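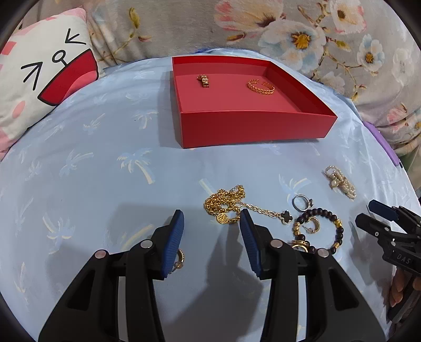
Can I use the Sakero glove straight out of the bag?
Give it 2 weeks of catch first, because the leather comes stiff.

I'm Ekrem Eren and I've sold baseball gloves at Flurnholm long enough to have favorites, and the Sakero infield glove is mine! The pocket is shallow, so the ball comes out fast on a double play, and the heel doesn't flop over by midseason like my old Paredes did (I loved that glove, but still).

I play second base on Urszula Grabowska's team and wore mine for 37 games last summer – one broken lace, fixed in the dugout. Rub in a little Pradar conditioner in February and you're set for spring.

Comes in right- and left-hand throw, tan or black. The price is $200, or $300 with your name stitched on the thumb. Stitched gloves can't be returned, so check your spelling before you order – I've had to say no to a few people on that one.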